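Chapter 7
Planning a Free Outdoor Concert Series

Learning goals

After reading this chapter you should be able to explain how a concert series differs from a single event, draw up a season calendar, prepare a simple site plan for a public square, and estimate the main costs of a free show.

Key terms: series, anchor date, load-in, house position, title sponsor, vendor fee, rain policy

7.1 What makes a series

A concert series is a set of performances held at the same place, under the same name, over a fixed period. The audience may change from week to week, but the start time, the entrance, and the general feel stay the same. People learn the habit of coming. A single festival has to sell itself once. A series has to sell itself every week, though each week's publicity also helps the weeks that follow.

Most of the examples in this chapter come from the Jatetberg Summer Evenings, a free series held in the public square at Jatetberg. The series is paid for by a title sponsor, Salehi, and by fees from food vendors. The stage and sound system are rented from Toltoser, a regional supplier.

The square holds 300 folding chairs, with standing room behind them. On a warm night the standing area fills first, as many people come to meet friends and would like to be able to talk. Planners who treat the chairs as the whole audience will order too few restrooms and too few trash cans.

7.2 The season calendar

Work on the calendar begins in December. The first step is to mark the dates that can't be used: city holidays, street repairs, and large events nearby. The second step is to choose the anchor dates, usually the opening night, the middle of the season, and the closing night. The best-known acts are booked for these dates before any others.

The rest of the calendar is filled from applications. For its last full season Jatetberg received 34 applications from local bands and made an offer to 29 of them. Several offers were for opening sets of half an hour. A short opening set costs little and gives a new band a chance to play on a full-size stage.

When two acts of the same style apply, place them at least two weeks apart. Leave one date open until late spring. An act on tour will sometimes accept a lower fee to fill a gap between two larger shows.

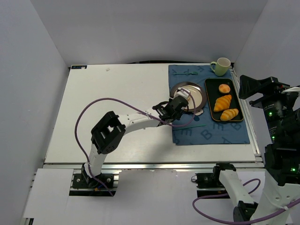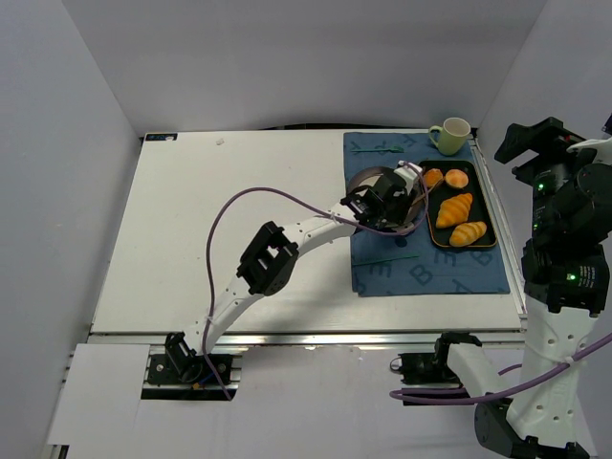 7.3 The site plan

A site plan is a drawing of the concert area as seen from above, showing everything that will stand on the ground during the show. It is used by the crew, the vendors, the fire inspector, and the police, so it must be easy to read. Start with the fixed features, such as walls, trees, drains, and power outlets, and add the stage next. Many planners work out the layout with cut paper on a table before they draw anything. A white tabletop with a blue cloth over the right side, like the one in the two photographs, could stand for a square with its seating area on the right and open ground in the middle and on the left. Move the pieces until a delivery truck can reach the stage without crossing the seating. Then measure the real distances and draw the plan to scale.

The house position is the place where the sound engineer works. It should face the stage near the center line and have a clear view. At Jatetberg it stands 60 feet from the front of the stage, with a covered cable path on one side. Food trucks are parked along the far curb, where their generators do not compete with the music.

7.4 Load-in and rain

Load-in is the period when equipment arrives and is set up. Write down an arrival time for each vehicle and send the list to every driver. The band Drirari, which opened one Jatetberg season, arrived while the stage roof was still being raised and had to wait in the street with its equipment. The following year's schedule put the stage crew first and allowed no band vehicles until the roof was locked.

Every series needs a written rain policy. It should state who makes the decision, at what hour, and how the public will be told. It should also state whether the band is paid if the show is called off. Section 7.5 gives sample wording for this part of the contract.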